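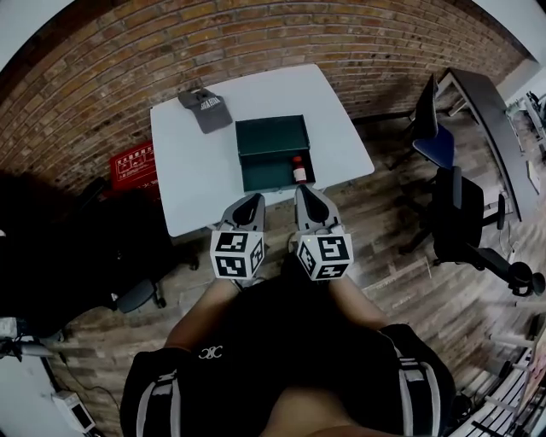
Figure 2. Handheld gripper pair at a white table, with the drawer box and cap set out.

Section 2: Planning and buying your kit

I wrote this section after I'd spent the money, which is the wrong way round, so please read it before you open the Hoarau catalogue. It covers what to buy for one handheld gripper station, what order to buy it in, and where I'd happily spend less next time. Setting up the grippers themselves is in Section 3, and you can leave that alone until the boxes arrive.

Prices are in pounds, without VAT, and were right when I last checked them on 2 May 2023. Get your own quotes, please! Mine will go stale.

2.1 Before you ask for a quote

1. Decide which jobs you want to record. Write them down in plain words: open a drawer, take a bottle out, move a cap from one side of the table to the other. I had "household tasks" on my first sheet and ended up buying a crate of things we never used.

2. Work out whether each job needs one hand or two. Drawers are the awkward ones. You can often pull one open single-handed, but if the box is light it may slide along with the drawer, and then you'll want the second gripper to steady it. If even one of your jobs is like that, budget for a pair.

3. Measure the spot where the table will go. Allow for the table, the person standing at it, and room for that person to step back with both arms out. I forgot the stepping back.

4. Check what's on the floor. Chairs on castors wander, and cables wander after them. If your room doubles as an office (ours does), put a few pounds aside for cable covers now.

5. Ask whoever looks after your building about sockets. Charging and lighting want their own, and a long extension lead across a walkway will get you told off.

Note: you don't need a robot arm to begin. Quite a few people read the whole Nandum guide thinking they do. The arm is a separate purchase and has its own budget sheet in Section 7.

2.2 The grippers

Buy these first, as they take the longest to turn up. Ours were ordered in November and I had given up looking out for the van by the time they came.

1. Order a matched pair from the same batch if the seller will do it. Mixed pairs work, but you'll be setting the two sides up separately and it's a faff.

2. Ask for spare finger pads with the order. The black pointed ones are good for small things like bottle caps and drawer lips, and they're the part I'd expect to replace first. I bought one spare set and wish I'd bought three.

3. Ask whether the marker cubes are fitted or supplied loose. Fitted is better. If they come loose, add half a day of somebody's time to your budget for mounting them square.

4. Check that replacement cube faces can be bought on their own. Flendia quoted me for a full cube every time until I asked for the faces separately, and the difference was well worth one slightly grumpy email.

5. Pick one up before paying, if there's any way you can. Weight on a data sheet tells you very little about what your wrist will say after an hour.

Caution: don't wipe the printed markers with solvent to freshen them up. Scuffed or faded patterns need replacing, so keep a spare set of faces in a drawer somewhere dry.

2.3 Table and lighting

The table is where I overspent. I paid £463 for a height-adjustable one and it has stayed at the same height ever since. A plain rectangular table is fine as long as it doesn't wobble when you lean on it. I do like a white top, because dark objects show up nicely against it, but I wouldn't pay extra for one if you've a decent table in another colour already.

Lighting, on the other hand, deserves a proper line in the budget. I set aside £300 and used the lot. Look for a stand that's heavy at the bottom, and a lamp you can turn down. Glare on the markers is a nuisance and a dimmer is the cheapest cure I've found. Shiny metal objects will glare at you too, so take one with you if you're visiting a showroom.

2.4 Things to handle

This is the fun bit, and very easy to get carried away with. Start small.

1. Choose something soft. A baseball cap is lovely for this: it's cheap, it squashes, and the brim gives you an obvious place to grab.

2. Choose something with a moving part. A small metal box with a drawer does nicely. Try the drawer in the shop, and pass over any that stick halfway.

3. Choose something small that fits inside the second thing. A little bottle in the drawer gives you a reach and a pick in one go, plus a job to do in reverse when you put it back. Check that it can stand up in there and that the drawer still shuts over it (yes, I measured the outside of the box and yes, I had to send a bottle back).

4. Set a limit for the first order. Mine was £22 and the Skosisstead market stalls did me proud.

5. Buy 2 of anything you're likely to dent or lose. The shop will have changed the label or the cap colour by the time you go back, and then your early and late recordings won't match.

Note: keep the receipts for these. They look odd on an expenses claim, and "one cap, one bottle" is a conversation you'd like to have with paper in your hand.

2.5 Costs that creep up on you

Storage got me first. Recordings are big, and people are reluctant to delete any of them, so ask for more disk space than feels polite.

Straps were next. If your operators wear a shoulder harness, get one with plenty of adjustment and try it on the shortest and tallest people who'll use it. A harness that only fits one person means only one person ever records.

Then there's time. Somebody has to reset the table after every go: shut the drawer, put the bottle back, move the cap. It's dull work and it's paid work, and it wasn't anywhere on my first sheet. If you cost the recording hours, cost the resetting hours alongside them.

2.6 Order of purchase

1. Grippers, spare pads and spare cube faces.
2. Storage.
3. Table and lighting, once you've measured the room.
4. Harness, if you're using one.
5. Things to handle, in the week before you start.

Caution: don't sign off the grippers until you've had both of them out of the packaging and charged. Check the returns period on the day they arrive and write the last date on the box lid.

When everything on your list has been delivered and ticked off, go to Section 3, Charging and first switch-on.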